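Ovulden had the ninth pick and 19 names on its board when the phone rang in the draft room. Cosmin Nistor, in his second year running the club's scouting, let it ring. He had already decided to stay put.

The caller was Steletis, offering two later picks to move up. Most people around the league expected Ovulden to take the deal. The defense had given up 239 rushing yards in its final game, and the roster was thin at linebacker and safety.

Nistor wanted a left tackle. He had watched every snap the player took in college, 635 of them in his last season, and said the footwork never changed when he got tired.

"I don't need him to be flashy," Nistor said in April. "I need the quarterback standing up in the fourth quarter."

Trostesik, picking eighth, was the worry. Its line coach had spent a morning with the same tackle, and two mock drafts had him going there. Trostesik took a receiver instead.
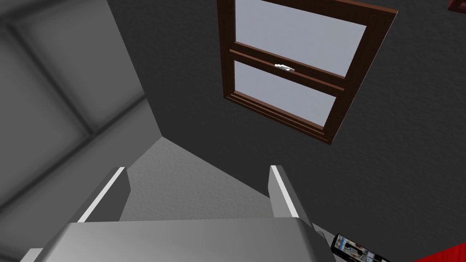
Ovulden turned in its card with up to nine minutes left on the clock. Bashir, next in line, took a cornerback.

The tackle reported for rookie camp in May and lined up with the second unit. The coaches plan to leave him there until the pads go on, and Nistor said he has no problem with that.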